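Wallpaper Repeats: What I Found in Five Sample Books and One Old Hallway
Final project report, Design and Materials elective
Spring term, Mukport

Why wallpaper

My first topic was going to be chairs. Then my aunt's downstairs hallway needed new paper and I got roped into hanging it, and by the second strip I was so annoyed at the pattern not lining up that I started looking into how it was supposed to work. It took over my whole term! I had no idea a roll of paper had this much planning in it.

So my question was pretty simple to begin with. How do wallpaper patterns repeat, which kinds of repeats do stores sell the most of, and what does that do to the person up the ladder with the paste brush? I also wanted to try hanging a few things myself, partly for the report and partly because the hallway was half done and people were asking.

What I did

Pallent is the paint and paper store on the hill in Mukport, and they let me sit at the big table in back with their sample books on slow afternoons in March and April. I picked five books, the thickest ones they had, from different years. The oldest was a Lomel book with the cover taped on. I went through every sheet and wrote down the kind of match printed on the back label. If a sheet had no label I measured it myself with a steel ruler, which is slow going and makes your neck hurt.

In total I logged 2,004 sheets. Of those, 1,621 had a pattern you need to match from one strip to the next. The rest were plain, or textured in a way where any strip can go beside any other (the trade calls this a random match or free match, and I've come to love it).

For the hanging part I used the hallway, a spare closet, and some big boards I painted with primer and leaned against the garage wall. I had a budget of 500 dollars from the department fund and I came in under it, mostly thanks to leftover rolls from the clearance bin.

The three kinds of match

Random match I already covered. You cut, you hang, you're done. Vertical stripes usually work this way too, as long as the stripe falls in the same place on both edges.

Straight match means the pattern meets the next strip at the same height. If there's a flower cut in half on the right edge, its other half is on the left edge of the next strip, straight across. So every strip starts at the same point in the pattern, and you can cut a whole stack of them at once if your ceiling is level. Mine wasn't.

Drop match is the one that got me in the hallway. The pattern moves down by half a repeat as you go across, so strip one and strip three start the same, and strip two starts halfway through. Big leafy designs and classic damasks do this a lot. It hides the grid nicely, since your eye gets pulled along the diagonal, but you have to think in pairs. I cut three strips all the same before I caught on, and two of those ended up as drawer liners.

In my count, straight match was the most common kind overall, and drop match took over in the floral pages. The old Lomel book leaned much harder on drop match than the newer ones did. I can only guess at the reason. My guess is that a lot of newer buyers hang paper themselves and stores know it, but five books from one store can't prove that and I don't want to oversell it.

Bands and borders

One group didn't fit my log sheet very well. Some papers put all the ornament into bands with calm background in between, and if the bands go across the wall, they act almost like a border that happens several times. I ended up making a separate column for them.

What makes these interesting (to me, anyway) is the corner. With an all-over print, a small slip in height at a corner gets lost in the busyness. With bands going around a room, a slip shows right away, since you have a long line that's supposed to keep going on the next wall and it doesn't. The same thing happens with chair rails and tile trim.
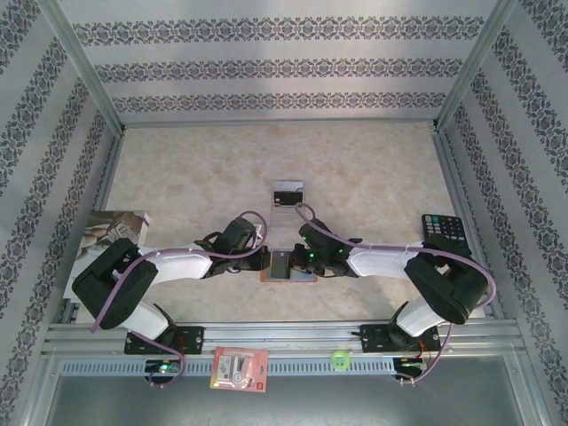
Light gray paper with dark ornamental bands going across the back wall, in both views.

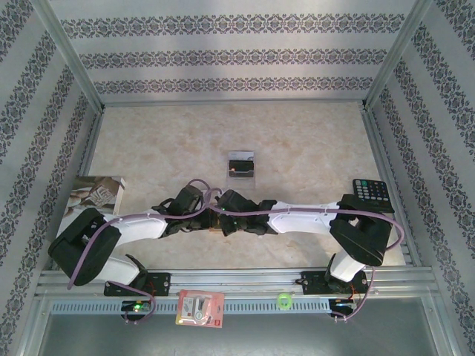 Do you start hanging a banded paper in a corner or in the middle of a wall?

I'd start on the wall people see first, a little in from the corner, and work outward both ways. Draw a level line at the height of one band before you open the paste. The place where the last strip meets the first will almost never match, so plan for that spot to be behind a door or in the darkest corner.

How much paper you lose

I really wanted a clean rule for waste and didn't quite get one. It depends on how your wall height and the size of the repeat work together. Say the repeat is long and your wall is just a hair taller than a full number of repeats. Then each strip eats up one more whole repeat, and most of that goes in the trash. A wall a tiny bit shorter would have wasted almost nothing. It feels so unfair when you're standing there with scissors.

The trick I picked up at the store's table was to cut from two rolls at the same time on a drop match. Roll A gives you the odd strips and roll B gives you the even ones. I tried it on the garage boards both ways, one roll only and then two, and the pile of scraps from the two-roll try was clearly smaller. I wish I had weighed the scraps. That would be the first thing I'd fix if I did this over.

The other tip is to look at the batch number on the label before you leave the store. Two rolls of the same paper from different print runs can be a slightly different shade, and you won't see it until they're side by side on the wall. One of my clearance rolls was like that. It's in the closet now, behind the coats.

A visit to Maldonado House

In April I took the bus to Maldonado House, where the upstairs hall still has very old paper under the newer layers. They've left a patch peeled back by the stairs so you can see the layers like pages. The bottom one is a small block print, and if you get close you can find little dots at the edges of each block. Those are registration marks – the printer lined up the next block on them. In a couple of spots the block was set down a bit crooked and the leaf has a double edge.

I spent a long time in front of that patch. The person who hung it trimmed both edges of every strip by hand, since older rolls came with a blank margin you had to cut off yourself. And the seams still look better than mine.

Problems with the project

All my sample books came from one store, so this is really a report about what Pallent carries. Some labels were missing or rubbed off and my own measuring may be off on those. I also changed how I logged the banded papers partway through the second book and had to go back, and I might have missed a few when I did.

Also, I'm one person with not very steady hands. Where I say a drop match is harder to hang, I mean it was harder for me.

What's left to do

The hallway is finished apart from the strip over the front door, where the ceiling dips and the pattern runs off by a thumb's width. I've bought one more roll (same batch, I checked twice!) and I'm going to redo that strip in May after classes end. My log sheets and the garage boards are in the materials room on the low shelf. Please don't stack wet clay on the boards, the paste on the last two is still soft.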